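Megafone Nukik, modelo de ombro: três manifestações depois

10/3/22

Comprámos o Nukik para a secção local do sindicato depois de o anterior ter morrido a meio de uma palavra de ordem. Ficámos com «Nem mais um» a pairar sobre a praça, e cada um completou a frase segundo a sua tendência. Houve quem achasse que foi o momento mais pluralista do ano.

O aparelho traz corneta, alça de ombro, microfone com fio espiral e um botão de sirene colocado exactamente onde o polegar descansa. Na concentração contra o encerramento do centro de saúde de Rilham, a sirene entrou duas vezes no discurso de Mahtab Nazari. Ela continuou como se fosse pontuação e foi muito aplaudida.

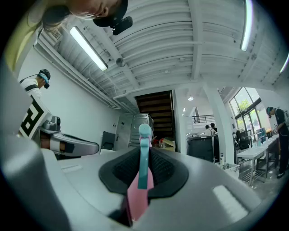 Quanto à potência, o fabricante promete alcance até ao fundo de uma avenida. Na nossa, que tem autocarros, percebia-se tudo até à farmácia e só as vogais daí em diante. Para reivindicações curtas chega. Para explicar o artigo do orçamento municipal que transfere a limpeza para a Sulport, não há corneta que valha, e talvez a culpa seja do artigo. O volume tem 20 posições, das quais se usam as últimas quatro. As restantes devem servir para negociar.

A bateria aguentou quase 3 horas, intervenções de convidados incluídas. O indicador de carga é uma luz verde que passa a vermelha quando já não há nada a fazer, um sistema de aviso que reconheço de várias direcções partidárias. Dá para usar pilhas, mas a tampa do compartimento pede uma moeda, paciência e luz do dia.

A função de gravação guarda uma mensagem curta e repete-a até alguém a desligar. Gravámos a convocatória para o plenário de Agosto e pusemo-la a tocar à porta do mercado. Ao fim da manhã, as peixeiras sabiam-na de cor e pediram-nos, com argumentos, que fôssemos mobilizar outra freguesia. 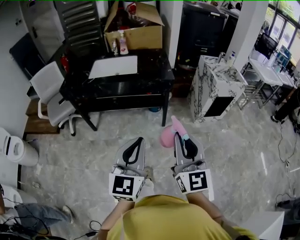
Uma pega em cada mão, e na direita um brinquedo cor-de-rosa.

O peso nota-se. A alça é estreita e, numa marcha comprida, vai abrindo um sulco no ombro do camarada mais disponível – que é sempre o mesmo. Experimentámos também o Betancur, emprestado pela federação: mais leve, som mais limpo, mas sem entrada para microfone externo, e com um clique ao ligar que assusta os cães.

Pagámos 936 pelo Nukik, com a bolsa. A versão com coluna adicional ia para 1.664 e foi chumbada em plenário, depois de um debate que se ouviu perfeitamente na rua sem amplificação nenhuma.

Recomendo-o a secções pequenas, comissões de utentes e candidaturas independentes com pouca coisa para dizer. Tapem a sirene com fita adesiva antes da primeira saída.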